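4. Recording your first clothes-folding session

By now you've charged both grippers, run the calibration in Section 3 and stuck the little calibration card back in the lid of the case (please do put it back, I've had to print far too many of those). This section covers recording the folding examples that the Tralau learning system trains on. I've written it the way I'd explain it if I were standing in your bedroom doorway, so skip ahead if you've done the Plindham course and just want the numbers.

What you'll need

Both hand-held grippers, left and right
A bed or a big table you can get at from at least one long side
A pile of clothes - 15 pieces is a good session
The Mangundap recorder app, open and paired with both tools

Setting up the bed

1. Make the bed, more or less. A patterned comforter is fine, and I'd even say I like them, as the tracking hangs on to a busy print much better than it does a plain white sheet. If all you have is plain bedding, toss a patterned throw over part of it.

2. Leave the rest of the room alone. Folks always want to tidy up first! The system needs to learn in real homes, with bags against the wall and bits and pieces along the edge of the mattress. Clear only the patch where you'll be folding.

3. Open the curtains or switch on the lights, and then leave them that way until the session is done. Lighting that changes from one session to the next is great. Lighting that jumps halfway through a fold is a headache for whoever labels it.

4. Drop the clothes in a heap at one end. Don't lay them out flat.

Recording a piece

5. Pick up one gripper in each hand, holding the vertical handle the way you'd hold a paint roller. Keep your wrists loose.

6. Press record and wait for two beeps. If you only hear one, a tool hasn't paired and you'll want to go back to Section 2.

7. Hold both grippers still over the bed for 4 seconds. It feels like ages, I know, but the recorder uses that quiet bit to line up the left and right streams.

8. Bring the fingers down over a fold of cloth and squeeze until the blue pads close on it. Take a decent pinch. With padded or quilted things you want a real fold between the pads, and a nip of the outer fabric will slide out as soon as you lift.
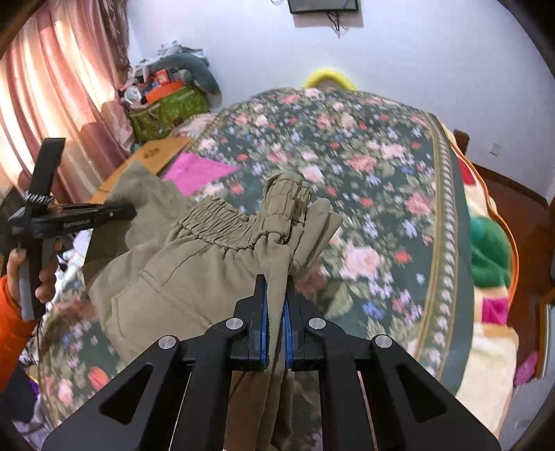
Figure 4-2. Padded garment with an elastic waistband, fold held between the finger pads.

9. Fold at the speed you'd fold if you were chatting with somebody. Slow, careful, robot-style movements are the thing I reject most often, and I feel bad every time because people have clearly worked hard at them.

10. If you drop it, carry on. Pick it up again and finish the fold. Recoveries are worth a lot to us, so please don't delete them.

11. When the piece is folded, lift both grippers clear, hold still again and press stop. Name the clip by garment type (trousers, jumper, towel) and grab the next one.

Note: Waistbands gather up on themselves, and you'll be tempted to put a tool down and smooth them out with your fingers. Use the grippers for it, even when it looks clumsy. Any clip with a bare hand touching the clothes gets thrown out at the checking stage.

Note: Long sleeves on you are no trouble, any colour you like, as long as the cuff doesn't slip down over the handle and cover the trigger.

Caution: Keep your free fingers away from the linkage arms when the gripper closes. It won't break anything, but it does pinch, and the screws on the arms will find your knuckle.

Caution: Check your cables between clips. Snagging one on a bed frame can yank the plug loose, and the app will happily keep recording nothing at all.

How many do we need?

The Sudcombe set, which is the one we compare everything against, has 1037 good clips in it. You don't have to match that on your own! A session of 15 pieces is plenty for one go, and I'd stop there even if you're enjoying yourself, as tired arms start to show up in the recordings.

Upload while the tools are charging. Section 5 covers what to do when the app refuses a clip, including error 2, which nearly always means the storage card is full.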